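Budget for a two-arm packing cell, what have I missed?

celham_bakes
We make snack boxes at Celham and want arms to put wrapped cake on plates and into tubs. Quote so far is from Pridosia, two arms and grippers. Trying to get the rest of the list right before November.

h_widmer
Fingers first. Soft wrap and clear plastic are what you need to budget for, so ask for a trial with your own packs.
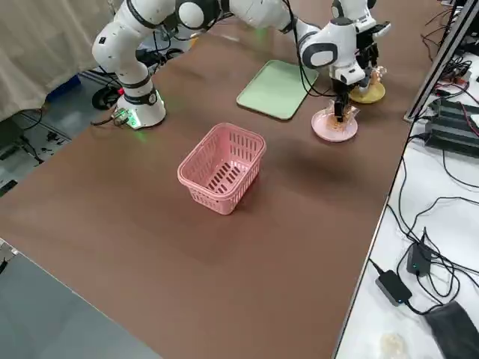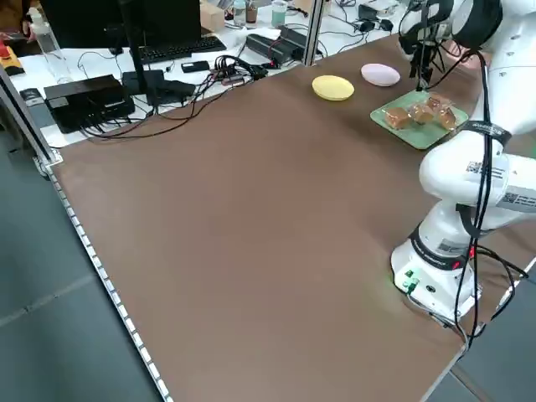
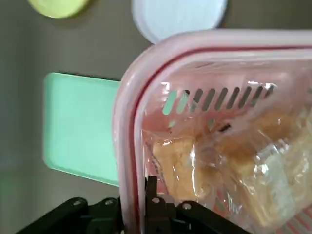
All three are from the same place. Look at how much bench the cables and power units take up in the first two.

Reply 3: danance
Agree on the bench, not on the fingers. We spent 300 on spare sets and used one. Put it into cameras. A wrist camera cost us more than 1,000 fitted and I'd buy it again before a second arm.

celham_bakes
So one arm to start?

h_widmer
No. Moving to two later meant a new table and 3 weeks stopped for us. Buy both, skip the service plan for year one.

danance
Skipping the service plan is bad advice for a food site. Ask Zürcher for a price on cover for the grippers only.

celham_bakes
Will do. I've added 300 for cable trays and a second bench. Hubert, what size is your table?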